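Best finish for a desk in a sunny room?
Ondulville Home Forum > Furniture and Finishing

kestrel_lane
I'm redoing a desk for the back bedroom, 54 inches long, and I can't settle on a color. The window faces south and the glare off the old varnish gives me a headache by 11. My wife wants white. I'm leaning toward flat black.

mudroom77
Go with white. I painted a table black and sanded it back 2 months later. Every crumb and every bit of dust showed, and you could write your name in it by Monday.

Dorrit_B
Disagree with mudroom. Dust shows on gloss black. On a true matte it's much less of a problem – fingerprints are what you have to watch for. I used the Kevamlow flat enamel on a sideboard, 2 coats with a light sanding between, and I wipe it down once a week.

mudroom77
Mine was matte. It still showed everything.

planewright
Matte or satin? Stores use the words loosely. Satin throws back a fair amount of light and you see smears on it from across the room. Get a sample pot and paint a scrap board before you buy a quart. Leave it by the window for a day and look at it morning and afternoon.

Also, black in direct sun gets warm. Worth thinking about if you rest your arms on it.

kestrel_lane
Good point about the sun, I hadn't considered that. There's a blind, but I hate closing it. Will try the scrap board. Dorrit, did you put a clear coat over yours?

Dorrit_B
No clear coat. It took the flatness away on my test piece. Matte near-black with just a soft, dim sheen is the look I was after:

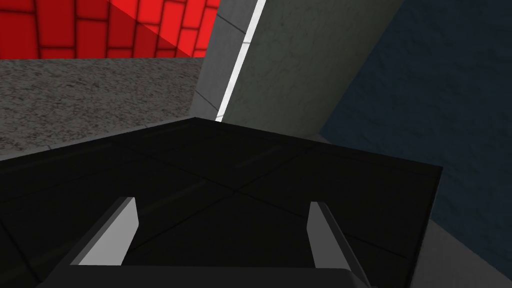

Similar threads in Furniture and Finishing
Stripping old varnish without a heat gun
Villanueva wax over milk paint, yes or no?
Rosach drawer slides sticking in November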